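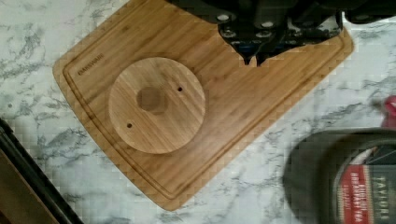 A bamboo cutting board on a marble countertop.

Samuele Cattaneo has sold soup from the same counter in Dolstead for five winters, and bean soup is still the one that goes first. He makes it at 5 a.m. and it is usually gone by lunch.

"People think it needs a ham bone," he said. "I used one for a long time. Then the butcher closed and I had to work out what to do without it."

What he does now is cook the onions longer than most recipes tell you to, until they are brown and a little sticky. Carrots and celery go in after that, then tomato paste, then the beans and their cooking water. He soaks the beans overnight with salt. He does not drain off the liquid they cook in.

"That's your broth. You already made it, so why would you buy another one?"

A pot at the shop simmers for 90 minutes. At home he makes a smaller one and gives it an hour, with a Parmesan rind if there is one in the freezer. 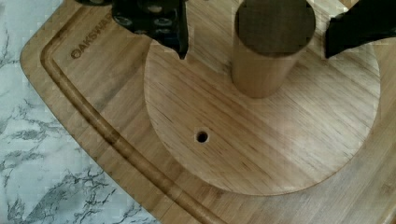 The cost matters to him. He grew up in Quezada, where his mother fed the family on dried beans most of the week, and he still works out what each bowl costs before he puts it on the menu. Last winter the bean soup came to 80 cents a bowl, bread included. The shop sold 2,000 bowls of it between December and the end of the season.

I asked what home cooks get wrong. "They add the vinegar too early, or they leave it out," he said. "Put in a spoonful at the end and taste it. If it tastes flat, it wants vinegar or salt. Try the vinegar first."

He freezes leftovers flat in bags and says they keep for three months. Pasta goes in only when the soup is reheated, or it swells and drinks up the broth.

This month he is testing a split pea version with smoked paprika. "My wife likes it," he said. "I think it needs more onion."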